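Teleop in the sim kitchen: spacemouse vs leader arm vs VR controller?
Forum > Manipulation > Learning from demonstration

pancake_kernel
Posted Mar 2, 2021

Okay, I am having far too much fun with this and I need other people to talk to about it. 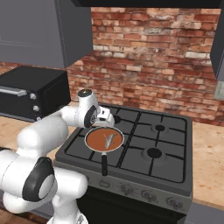

So the setup is one arm, parallel gripper, and a stovetop task: get hold of the little silver fish-shaped thing in the frying pan, lift it clear of the rim and put it down on the counter to the right of the stove. I drive the arm myself with a spacemouse, record the lot, and train a plain behaviour cloning policy on it (nothing fancy, I want to learn the basics properly first). I've got 200 demos so far and I'm getting quicker every evening!

My trouble is wrist rotation. Coming down over the pan I can do position or I can do orientation, but doing both at once on that puck makes my brain melt. I end up translating, stopping, twisting, stopping, translating again. Is that going to hurt me in training? And would a leader arm or a VR controller fix it, or do I just need more practice?

Ruka
Yes, the stopping will hurt you. If your policy only sees the current observation, a long pause over the pan teaches it that hovering there is a perfectly good thing to do forever. I trained one on my own early demos and it hung above the target like it was waiting for a bus.

Cheapest thing to try is trimming the near-zero actions before training. Takes ten lines of Python.

stondley_dave
Second the trimming, but go easy at the moment the gripper closes. The arm is still while the fingers move, and if your filter only looks at arm velocity you'll throw away the grasp itself. Ask me how many evenings that cost me.

For the device: VR controller, every time. You turn your hand, the gripper turns. My niece was picking things up in five minutes.

Isex
Going to disagree with Dave here. VR is lovely for the first hour and then your shoulder hates you. You also get hand tremor all through the data, and near a pan rim that matters. I built a small leader arm out of hobby servos and the demos are so much smoother. You feel where the joint limits are, too, which you never do waving a controller in the air.

stondley_dave
Tremor is what a low-pass filter is for, mate. And building a leader arm for a sim-only project is a whole second hobby.

Isex
It's a great second hobby!

bravo_tango
Has anyone compared them with numbers? We did a rough one at our club in December. Same operator, same pick and place, 50 demos per device, same training script. Leader arm came out ahead, VR close behind it, spacemouse last. But our operator had used the leader arm for months beforehand, so take it with a good pinch of salt. I'd call it a test of the operator.

pancake_kernel
This is brilliant, thank you all. I trimmed the pauses last night (kept everything within a few steps of a gripper command, cheers Dave) and the rollouts already look livelier. It goes straight for the pan now. It also misses the fish and pinches nothing with total confidence, but it does it fast!

Nathalie Geerts
Before you buy anything, look at how varied your demos are. Are you randomising where the fish sits and which way it points? With a long skinny object the angle is everything, because a parallel gripper wants to close across the narrow side. If it's nearly always on the same diagonal, your policy has memorised a pose and more demos won't help it.

I went from 479 demos to 741 on a drawer task with hardly any improvement. Then I deleted a heap of near-duplicates, recorded a small batch from awkward starting positions, and that did more than all the rest.

Ruka
+1 to awkward starts. Record some recoveries while you're at it. Begin with the gripper slightly off to one side of the fish and correct it. Your policy will end up there on its own sooner or later and it should have seen the way back.

Isex
I'd be careful with that one. If you record the mistake as well as the correction, you're teaching the mistake. Start recording after the arm is already in the wrong spot.

Ruka
Fair, that's how I do it, should've said.

pancake_kernel
Er, I was randomising position but the angle range was tiny. Nathalie, you got me. Opening it right up tonight, and I'll map wrist yaw to the two side buttons so I can turn while I move. Dave, what colour of magic do I need to get a cheap headset talking to the sim under Linux?

stondley_dave
Start a new thread for that one, it's a long story. I'll bring my launch files.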